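**Fingers for the Koturora wrist: ribbed rubber or flat pads?**

**kgill59** (Sun 15 March)
Second arm is up at Clurnstead, so I've been comparing fingers. Ribbed ones did 11 jar picks with 4 drops, all on the black screw lid.
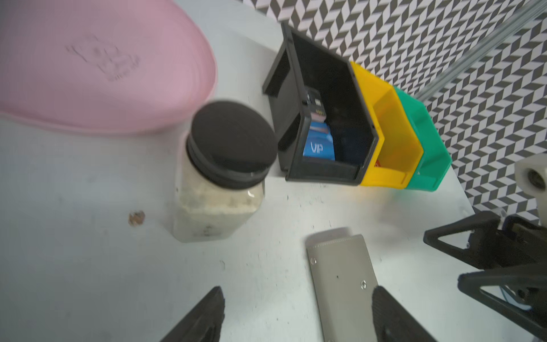
Flat pads are on next. I'd also like to settle the wrist camera exposure, as anything near the left side smears when the arm swings.

**tedilbridge_tom**
Drop your speed before you swap fingers. I reckon the drops are your approach angle.

**kgill59**
Same speed on the Chan controller and it held fine.

**tedilbridge_tom**
Different controller, different force ramp. You can't compare those.

**boltbin983**
Disagree with Tom, ribs are rubbish on a grooved lid. For the smear, fix the shutter and add light.

**kgill59**
Shutter fixed. Will run the pads at both speeds and post the colour-coded sheet.

Kendra Gill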